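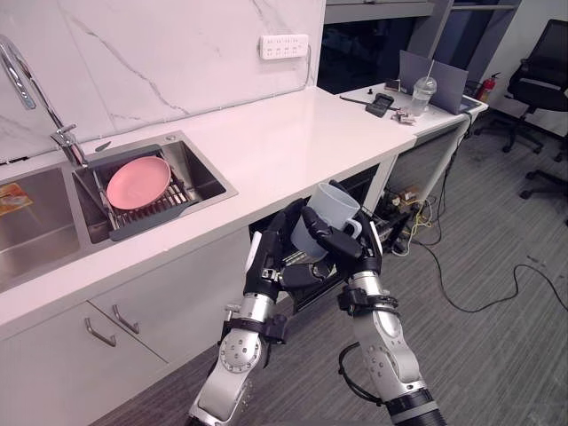
Ticket 502: right hand lets go during handover
Opened by: Blair Gourlay
Project: Arnia (shared workshop build)
Status: open

Hi all, me again! Arnia's right hand keeps opening partway through a mug handover. The left one behaves itself, so I'm fairly sure it's a setting and the wiring's fine (famous last words). Grip limit is at 32 on both sides, and I've rebooted twice.

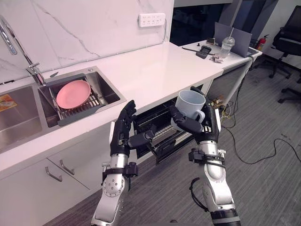 Rory Gunn asked if it does the same with the handover step taken out. Yes, but less often – 2 drops in 100 tries, all with the right hand. I also swapped the hand cables left to right and the fault stayed put, so that's the cables off the hook.

Sheena, you wanted the plate routine checked too. I ran it over the sink at low speed and got no error in the log, so I've left those settings alone.

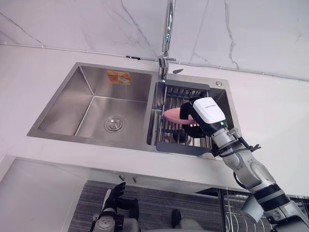
Last changed: 1/20/24 by Blair Gourlay

Had a proper dig through the config and found the right hand still has a release timeout left over from the June build. I've commented it out and saved a copy as Purves in case I've broken something else!

Still to do:

1. Rerun the mug hold with the timeout off, one arm at a time.

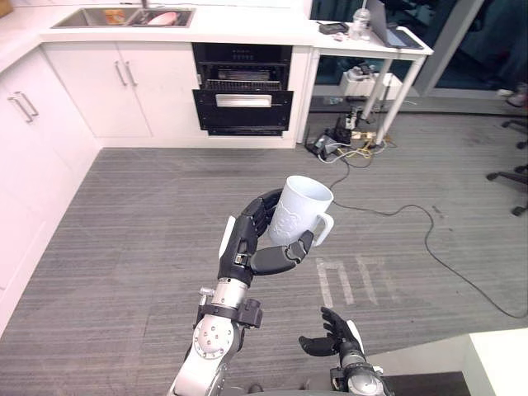 2. Put the handover back in and do another full set.

3. Keir, could you check whether the left hand's config has the same line? I couldn't find it.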